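Courses > Interior Basics > Unit 2 > Hanging Pictures on a Wall

Unit 2. Hanging Pictures on a Wall

In this unit we speak about the height and the grouping of pictures. Please read it before the workshop in February and bring your own tape measure.

The most common mistake of beginners is to hang the picture too high. For our exercises we put the middle of the picture 60 inches from the floor. Over a sofa this rule changes, and we leave 8 inches between the sofa and the lower side of the frame.

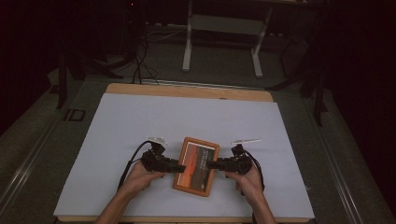 Fig. 1. Upright picture in a wooden frame, with a thin white margin.

For a group of pictures, first make the plan on paper. Cut one paper shape for each frame and fix the shapes to the wall with soft tape. Keep the same distance between all of them, 2 inches is good for small frames. The heaviest picture should go low and near the center.

Homework: draw one wall of your home at a small scale and place on it a group of pictures. Write the distances in inches. Students who use the Workora planner can bring a printed page, but the drawing by hand is also necessary.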